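Open afternoon at Skudside

I drove out to Irncombe in February for the open afternoon at Skudside, where Ghazal Tehrani's group works on tabletop manipulation. Parking is behind the loading dock and the sign is easy to miss. I got in with 8 other visitors and we were split up by interest. I asked for the kitchen task bench and got Sepehr Soltani, who writes the motion planner.

The task sounds trivial: pick up a small item, move it to a dish, leave everything else alone. Sepehr gave the current training set as 2,000 teleoperated episodes, collected by three operators. He would like more operators and fewer episodes each, so that the policy stops copying one person's wrist habits.

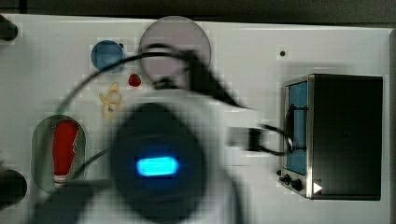 Filed under: Site visits

The white table keeps segmentation simple. A small toy or toaster oven sits at the right, the blue dish is across from it, and the indicator on the gripper housing glows cyan-blue. The arm moves faster than I expected from the Fallahi paper, and my shutter speed was not up to it.

I asked about the cable. It loops over a good part of the workspace, and Sepehr said the planner treats it as free space. A cable model exists on a branch, but it adds 22 ms per cycle and they have not merged it.

Calibration is redone every morning with a printed target. They tried the Stoltberg routine last year and went back to their own after a week. Ghazal has promised to send me the residuals from both, and I will post the plots when I have them.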